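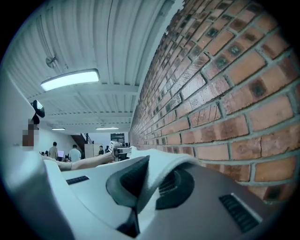

Daniyal Naqvi asked us whether a brick wall has to be washed before the Gamham rail goes up, or whether a dry brushing will do. Dry brushing is enough for indoor brick in sound condition. Wash only where there is grease, and let the wall dry overnight before you drill.

Section 3: Preparing a bare brick wall

Tools needed: stiff nylon brush, vacuum with a soft brush head, pencil, long level, dust sheets, safety glasses.

1. Move furniture away from the wall and lay dust sheets on the floor.

2. If the room has a corrugated metal ceiling, vacuum the ridges and the tops of any beams first, then start on the wall. Dust from overhead will settle on clean brick.

3. Brush the wall from the top down. Follow the courses and go lightly over the mortar.

4. Press a thumb along the mortar lines where the rail will sit. Mark any joint that crumbles.

5. Rake out marked joints and refill them with Grelley repair mortar. Leave for 9 hours.

6. Vacuum the wall.

7. Draw a level pencil line at rail height. Do not use a brick course as your guide. Courses in older buildings are often out of level.

8. Mark the fixing points 33 cm apart. Keep the end marks at least 100 mm from any corner.

Note: Patchy or uneven color in the brick is normal and does not affect the fixing. If you plan to seal the wall with Bavulex clear coat, do it after drilling.

Note: Shift a mark sideways if it lands on the edge of a brick. The Lauritsen brackets have slotted holes to allow for this.

CAUTION: Do not hang the rail or any part of its load from the ceiling sheets.

CAUTION: Wear safety glasses when brushing or vacuuming overhead.

Go on to Section 4, Drilling and Plugging.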